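Home Explore Notifications Lists

Boutros Tidies
Thursday, July 20, 2023

Sturotton says sorting toys into three boxes by color will fix your playroom. I have doubts.
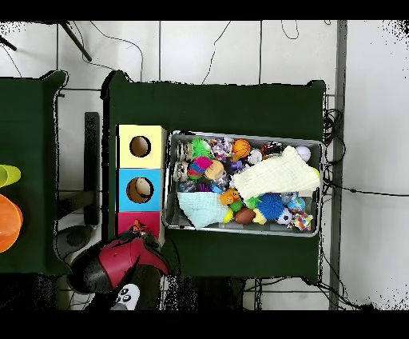 Who decides where a baseball goes? White, red stitching, no white box. So it goes back in the tray with everything else.

And 34 dollars for the set. Boxes don't sort anything. You do, every night, until you quit. I quit in January.
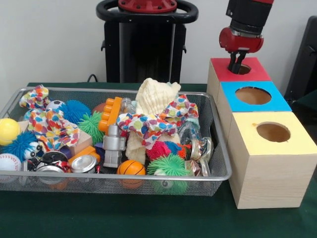 Clirkley replied that hers stayed sorted all spring, and that spiky balls get their own box.

Fine. Where do the jars go?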